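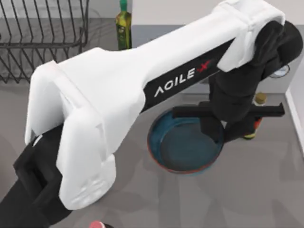

Lirkero review: a tracker for troop deployments, base agreements and defense ministry statements

Lirkero is a paid service that collects public statements about military deployments and sorts them by country, base and date. It runs in a web browser and has a phone app. The company behind it, Soseteck, sells it to reporters, researchers and people who write about foreign policy for small outlets. I write a newsletter on overseas basing, so I fall in that last group. I paid for my own subscription and used it from November through the end of winter.

What it does

The main screen is a list of entries. Each one is a statement by a government, a legislature or a military command, with a link to the source and a short summary. If a defense minister says a unit is leaving a base by spring, the entry shows the exact words, the deadline and the earlier statements on the same unit. You can set a deadline alert, and the service will write to you when the date arrives.

The deadline feature is why I signed up. Withdrawal dates get announced, pushed back, restated and forgotten, and keeping up with them in a spreadsheet took a large part of my week. Lirkero keeps the old date on the page with a line through it and puts the new one beside it.

Coverage

The service follows 34 countries. Europe, the Gulf and East Asia are covered well, and new statements usually show up within a few hours. Central Africa is thin. When I searched for training missions in that region I got 2 results, one of them a duplicate.

By the end of my test, my saved folders held 1,196 entries. I checked a batch of them against the original transcripts. The quotes were accurate. The summaries were mostly fine but tend to drop conditions. A statement that forces will leave "if security allows" may come out in the summary as a plan to leave, and for my work that is a serious difference. I now read the full quote every time and treat the summary as a label.

Translations are marked as machine-made or checked by an editor. Most Arabic and French entries are checked. Turkish and Korean ones often aren't, and ranks and unit names come out wrong in those. Battalion and brigade were swapped more than once.

Search and alerts

Search is fast and takes dates, countries and unit names. It does not handle alternate spellings of place names, so you have to try each one yourself. Saved searches help, but you can't combine them.

Alerts go by email or to the phone. I set mine for the early morning and read them before starting work. The daily email is plain text with links, and it opens quickly on a poor connection. The phone alerts are less useful. They cut the text after the first line, which is often just the name of the ministry.

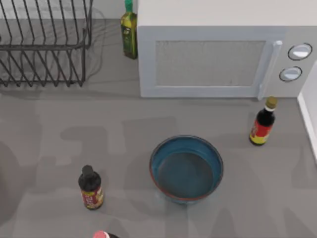
Kitchen counter with a black wire dish rack and a tall green bottle.

Compared with the others

I used Mapplebeck for a year before this. It puts everything on a map, and for base locations it is still the better choice. It has no record of changed deadlines, though, and its archive goes back only a short way. Borketti is cheaper and has a good section on parliamentary votes, including mission renewals that Lirkero tends to pick up late. Its export is limited to PDF, and I couldn't get a usable table out of it.

Lirkero exports to CSV with the source links intact. The columns are sensible. Dates come out in one format regardless of country, and I had no trouble loading the files into the spreadsheet I already had.

Problems

The service went down twice while I was using it, both times in the middle of a workday. It came back the same afternoon. Support answered my message the next morning with a short apology and no cause.

Correcting an error is slow. I reported a wrong base name and it took 2 weeks to get fixed. Corrected entries carry no note saying they were changed, which is a poor choice for a service whose main selling point is keeping a record.

Folder sharing works only between paid accounts. If you have an editor who wants to look at your sources, you will be sending files.

Who should buy it

If you follow one country, the ministry's own mailing list will do the job for free. If you cover several and need to know what was promised and when, Lirkero saves a lot of time. I renewed for another year on the basic plan. The higher plan adds charts of troop levels over time, built from official figures only, and I can make those myself from the export.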